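The Grey Bins

My aunt left me a shop, which sounds grander than it was. It was called Skakico, it stood at the wrong end of Nakthorpe between a shut bank and a place that did keys, and it sold whatever had come in that week.
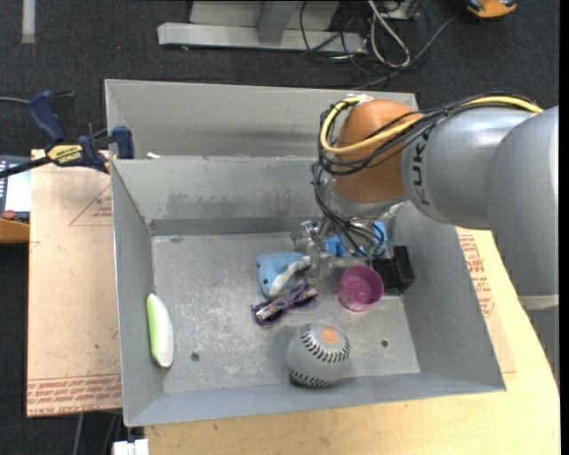
I should explain about Skakico. Aunt Yüksel (everyone called her by her surname, even my mum, who was her sister-in-law and had known her since they were girls) believed that anything could be sold if you put it in a grey metal bin. Put a plastic cup on a shelf with a ticket on it and people walk straight past. Put the same cup in a deep metal bin, under a few other things, so they have to lean in and get their sleeves dusty, and they'll carry it to the till like they've landed a trout. She'd worked this out years ago and she never bought another shelf.

So I came up in March with one suitcase and a plan to have the whole lot cleared by Easter. I had a buyer for the building, a firm called Zisemico who wanted it for storage and had offered me a sum I'd already spent twice in my head. All I had to do was empty it.

Well! Have you ever tried to empty a shop by yourself? You don't get anywhere. You pick up a cup, a nice strong pinky-purple one with ribs down the outside, and you think, I'd use that. So it goes in the car. Then there's a black oblong tub, and you think, that'd do for pegs. By lunchtime on my first day the bins were as full as they'd ever been and I had nowhere to sit in the car.

Taner Kahraman came in around then. He had the key place next door and I'd met him once before, at a wedding, when he was about eleven and being sick behind a marquee. Now he had a beard and reading glasses.

"You're shutting," he said.

"I'm clearing."

He leaned over the nearest bin and had a rummage, up to the armpit, the way they all do. I watched him and thought, Yüksel, you clever old thing.

What he came up with was a soft toy, pale blue on top and white underneath, with a little dark eye. He held it up to the window.

"Is it a whale?" I said.

"Dolphin."

"It never is. Look at the tummy on it."

We argued about it for a good ten minutes. I made tea. He said a whale would have a bigger head, I said it depended on the whale, and neither of us knew the first thing about it. In the end he asked how much, and I hadn't a clue, because Yüksel never wrote a price on anything. She just looked at you and said a number.

So I looked at him and said, "Eight pounds."

"Eight pounds! For a second-hand dolphin!"

"It's a whale. Whales are eight."

He paid it, too. He put the money on the counter and went off with the thing under his arm, and I rang it up on that awful old till and the drawer flew out and got me in the hip exactly as it used to get her.

I did mean to carry on clearing after that. I put the lights on and got the bin bags out. But a woman had seen Taner leave with his whale, and she wanted to know if there was another one, and while she was looking she found a colander. Then her son wanted the black tub I'd brought back in from the car. He had a snail, apparently. By closing time I'd taken more than I'd spent on petrol getting there, and the bag I'd opened for rubbish had one broken coat hanger in it.

The man from Zisemico rang that evening. I was up in the flat over the shop, eating beans out of the pan, with Yüksel's red account book open on the table. She'd kept it in pencil. On the last page she'd written 793 and next to it, underlined hard, "want 800". There wasn't a word about what it was for, pounds or customers or cups. I've been through every page since and I still couldn't tell you.

"Just checking we're on course for Easter," he said. He was perfectly nice. He said there might be another 4000 in it if I could be out sooner.

I said I'd had a bit of a busy day and could I ring him back.

Then I went down in my socks and stood by the bins for a bit. They were cold and they smelled of pennies. I moved the purple cup from the top of the pile to right down near the bottom, over by the side, where you'd have to really reach for it, and I put a tea towel half across it so that only a bit of the rim was showing.

It went at ten past nine the next morning, to a man who said he'd only come in to ask where the bank had gone. I charged him three pounds and he thanked me. Taner banged on the wall to say the kettle was on, and I shouted that I couldn't come round, I had customers.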